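**Where does everyone keep snack bags and carrier bags in a small kitchen?**

**wrenfold** — Sunday, June 28, 2020

We've moved into a one-room flat on Galtero Road and there are no cupboards to speak of. Everything ends up on the round white table, so this weekend I've been clearing it. The blue plastic basket on the floor is my current answer for snacks and carrier bags. My other half says it's a bin with holes in it.

What do you lot do? I don't want to buy a big unit as we may be moving again in September.

**tinpot34**

Basket is fine. Get it off the floor though. We had ants in the last place and they went through a multipack in one night. I use a Wultement tub with a lid, 7 litres, and it sits on top of the fridge.

**wrenfold**

No room on top of the fridge, the microwave's there.
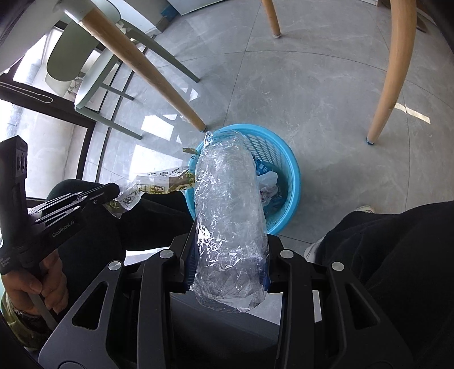
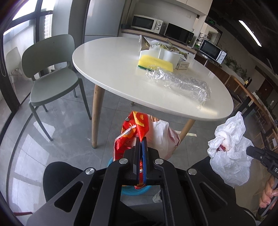
Blue basket under the table in the first. The second is over at the table, with the sponge still out on top.

## Replies, page 2

**hobday_lane**

I'd split it up. Carrier bags are what fill a basket, they puff up and you can't find anything under them. Fold them flat or get one of those tube holders for the back of a door. Then the basket only has food in it.

**tinpot34**

Disagree about folding. I folded bags for a month and had 100 little triangles and no more space than before. Keep a few and recycle the rest.

**hobday_lane**

You kept 100 bags, that's your problem — not the folding.

**saltmarsh**

Tie a knot in each one and drop it in. Takes a second. I've done it for years.

**hobday_lane**

Knotted ones are a pain to undo when you've got wet hands.

**saltmarsh**

Don't tie it tight then.

**mossgate**

Nobody has mentioned the slotted sides. Crumbs go straight through on to the floor. Line it with a tea towel, or swap it for a solid washing-up bowl. The hardware shop on MacBrayne Street had some last time I was in. I'd also put clips on anything that's been opened. Tinen ones are all right but the springs go.

**wrenfold**

Tea towel is a good shout, I've got plenty. I'm going to try the knots for now and put a tube holder on the bathroom door if that gets out of hand. Not folding triangles.

**tinpot34**

And the floor?

**wrenfold**

Staying on the floor until I see an ant.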